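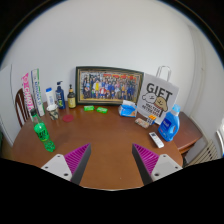 Dark frame with golden-brown inner border, on a brown table.

## Lulholm picture frame – large, dark with slim inner border

Back in stock as of 9/24/20. Last lot went quickly so don't hang about if you need a matching pair.

Large rectangular frame, very dark green – reads as black in most rooms, greener next to a window. Thin golden-brown line on the inside edge. Suits old maps, botanical prints, school photos, that sort of thing. Not great with very pale watercolours, the border pulls the eye a bit.

Can be hung or just leant on a table or sideboard. Plenty of people lean them.

**Details**

- Outside size: 800 mm on the long side
- Backing: board, held with bendy tabs, no tools needed
- Front: clear acrylic, film on both sides – peel BOTH before fitting
- Hanging: two D-rings and cord in the packet, not fitted
- Mount: not included, see below
- Price: £81 each
- Stock code: Ferkix 155

**Mounts**

Cut to order at the Hudbridge shop. Send the size of the picture itself, not the paper it's on. White, cream or dark grey. Allow a week, longer in July when we close for the stocktake. Cut mounts can't be returned.

Cream is the one to go for with this frame. White looks a bit sharp against the gold.

**Hanging**

Use two hooks, not one. Keeps it level and takes the strain off the cord. Old lath and plaster walls – find a stud or use proper fixings, the little brass pin hooks won't do it. Screw the D-rings a third of the way down the sides, pull the cord fairly tight, double knot.

If leaning it, stick the felt pads along the bottom edge so it doesnt slide. Pads are in the same packet as the cord.

**Cleaning**

Soft dry cloth on the moulding. Barely damp cloth on the acrylic, no glass spray, it clouds. Golden line is a painted finish so go easy on it – no polish.

**Delivery**

Boxed with card corners. We send these out with our own van locally, carrier everywhere else. Check the corners before you sign. If one is knocked, take a photo and send it the same day, we'll swap it.

Collection from Hudbridge is free. Bring a blanket for the car.

**Goes with**

Contreras small frame – same dark green, no inner line. Good for filling in round a big one.

Lulholm 1847 – the wider, more old-fashioned moulding from the same range. Heavier, needs a solid wall. Currently out, next delivery date to be comfirmed.

Trade prices on five or more, ask at the counter or drop us a line with the stock code.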